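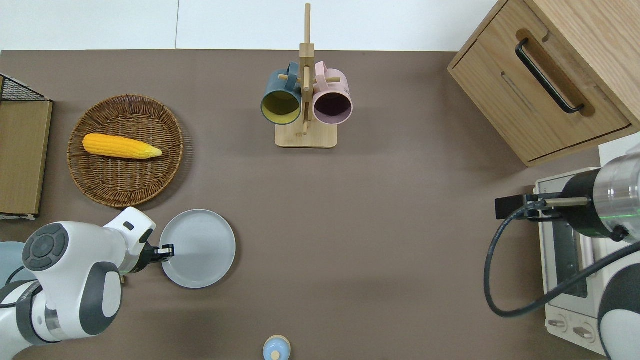
How many demos before you stop collecting? (two arms, plates into a rack)

Bostell Forums > Learning from Demonstration > Data Collection

pekley_bench wrote:
October 29, 2022

Hi all, long-time reader, I mostly post in the hardware section. We've got 2409 teleoperated demos of kitchen-type stuff on our bench now and I can't decide if I should keep going or go back and throw half of it out.

The job I care about most is plates. Pick a plate up off the table, get it into the rack. I've been grabbing by the rim because it's the only way I can get fingers on something that flat. When I replay the demos, 800 of them are what I'd call clean: one approach, one grip, no fumbling. The rest have me poking at the edge, backing off, coming in again at a new angle. The policy we trained on everything does this weird hovering thing over the rim, like it can't make up its mind. I'm pretty sure it learned that from me!

So – train on the 800 and bin the rest? Or keep collecting and hope it washes out?

ellero_nights wrote:

Train on the 800. We had the same hover at our place and it went away the day we stopped feeding it our dithering. If the person driving pauses, the model learns to pause. Plain cloning doesn't know you were thinking about it.

mihaila2 wrote:

Disagree, sorry. If you only show it perfect approaches, what does it do the first time it comes in a little off? It has never seen "a little off." Those second tries are the most useful thing you own. I'd cut out the dead time where the arm is sitting still and keep everything else.

(Also it's Mihăilă, the forum just won't let me have the accents in my user name.)

ellero_nights wrote:

I've heard that one a lot and I've yet to see it pay off on a small set. Recoveries are great if they're on purpose. Random flailing by a tired person after lunch isn't a recovery, it's noise.

mihaila2 wrote:

Then label it! Put a tag on where the miss ends and the second try starts. It's boring work but it's a couple of evenings, and you get to keep your data.

gripsandgravel wrote:

Can you show us the bench? Hard to say much without knowing what the cameras see. And how many people drove?
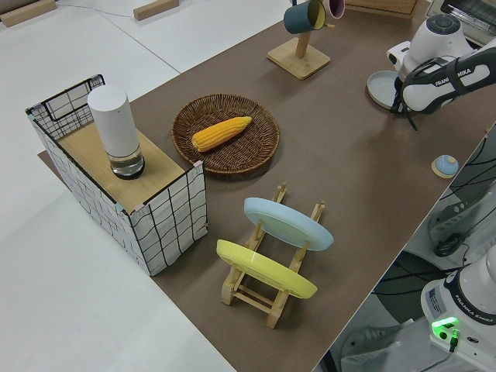

pekley_bench
Thread starter, bench operator

Side camera view. The plate I'm after is the blue-gray one by the gripper, and the rack is down in front with the sky-blue and yellow plates in it. The corn and the mugs are for other tasks but I leave them out while I do plates. 7 people have driven so far, and yes, you can tell who's who from the replays. One of us comes in fast and steep, I creep.

gripsandgravel wrote:

Thanks, that helps a lot. I'd worry less about clean vs. messy and more about layout. Do you move stuff between demos? If the rack is always in that spot your policy might just be learning a spot on the table. Same with the basket and the mug tree.

pekley_bench wrote:

Uh. The plate moves. The rack, not so much.

ellero_nights wrote:

There's your next week.

mihaila2 wrote:

OK on this we agree. Slide the rack, turn it, swap which plates are in it. I'd do that before collecting one more demo in the old layout. I'd clear the corn off for some of them too.

ellero_nights wrote:

I'd leave the corn. Clutter is free variety, just shift it now and then.
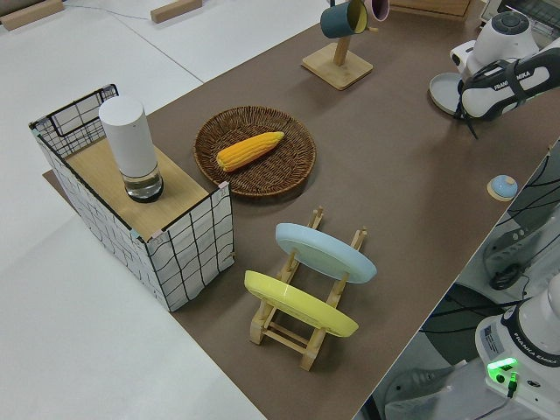
Another one off the side camera: corn on the wicker tray, gripper over the plate.

pekley_bench wrote:

Went back through a pile of replays last night and gripsandgravel is right, the rack hardly budges from one to the next. I feel a bit silly, I was so busy fussing over my grips.

Plan for now: train once on the 800, once on the whole lot with the dead time trimmed, same settings, and see which one hovers less. Then new demos with the rack moved every time. I'll tag the misses as I go, so mihaila2 can stop yelling at me.

gripsandgravel wrote:

Write down who's driving each new one too. If the steep driver and the creeper are mixed half and half, that could be your hover right there.

pekley_bench wrote:

We've got that in the file names for the newer ones. The older ones I'd have to guess. Will post the numbers when both runs are done.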